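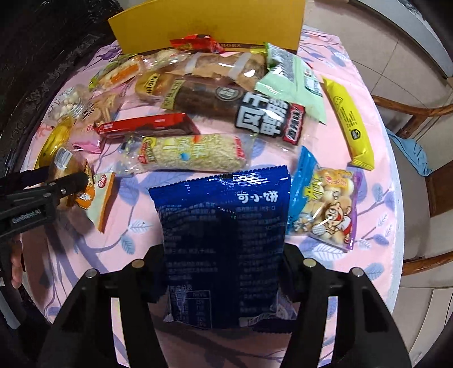
Back panel of a snack bag, with the nutrition table at lower left.

Labeling update for imported snacks

Resby has revised its relabeling procedure for packaged snacks entering through the Nasgate warehouse. From April, each product line needs a translated ingredient list and a nutrition panel stated per serving. Panels stated per 100 g no longer pass on their own. Lots over 200 units are sampled at 5 packs per lot, smaller lots at 2.

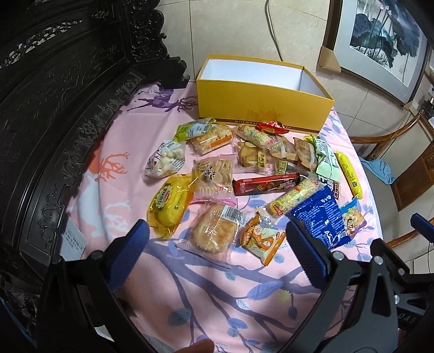
Wrapped snacks in mixed packet types.

Stickers must not cover the original date code or the crimped seal. Curved and clear wrappers take the 33 mm Pirzada label, applied flat side first. Allergen lines go directly under the ingredients, in the same type size. Send proofs to the Gorken desk before printing.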